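**Ticket 1234 - Line breaks disappearing in poems on the submissions form**

Status: open, waiting on a second test
Opened by: Afonso Louro, poetry desk, Leiva Review
Form: Tusteo (hosted), export to Tranura layout templates

**Mar 23, 2022 - first note**

Hello all, and thank you for picking this up so quickly! I know the spring reading period is the worst possible time for a form to misbehave, and I'm sorry to be the one bringing it to you.

What I'm seeing: poets paste their work into the big text box, it looks lovely in the preview, and then when I open the piece on the reader side every stanza has been run together into one block. Not every poem, mind you. Of the 227 poems in my queue, the ones sent as attachments are fine, and so are most of the ones typed straight into the box. It's the pasted ones that suffer. A sonnet I can more or less put back together by ear, but one of our Trenddale poets writes in very short lines with big gaps in the middle, and I have no hope of guessing where those go.

I did try the obvious things (logging out, another browser, my daughter's laptop) and it's the same everywhere.

**Reply from support**

Thanks, Afonso, this is a really helpful write-up. Could you tell us whether the blank lines between stanzas go missing too, or only the single breaks? And does the same poem break if you paste it a second time as plain text?

**Second note from Afonso**

Both go missing. Pasting as plain text keeps the stanzas but flattens the indents, so a dropped line slides back to the left margin. That's an improvement, and I can live with it for the prose poems (which don't care either way), but we have a whole folder of work in response to paintings where the shape on the page matters a great deal.

I also noticed that the character counter stops at 2600 and anything past that is trimmed without a warning. One long elegy lost its last 425 characters. I only caught it when the poet wrote to ask, very kindly, what we thought of the ending.

**Reply from support**

Found two separate problems, so we're splitting them in our notes. The trimming comes from a limit left over from the December bio field, and we've raised it. The missing breaks happen when the reader view cleans up pasted formatting. Please try these steps on one poem before touching the rest:

1. Open the poem in the reader view and choose "Show original." If the breaks are there, the text is safe and only the display is wrong.
2. Switch the piece type from "Prose" to "Verse," save, and reload the page.
3. Close the test entry and open it again in a second browser, so we can see whether the text shifts between the two.
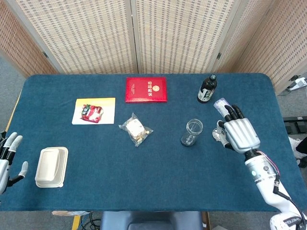
4. Export the entry to the Tranura template and compare the indents line by line with the original.
5. Send us the entry number, even if everything looks right.

**Third note from Afonso**

Steps 1 and 2 worked on the first poem I tried, hooray! The stanzas are back and the poet's odd little gaps are exactly where she left them. The export still pulls the last line up against the one before it, so please keep this open - I'll run a longer piece through tonight and add the entry number here.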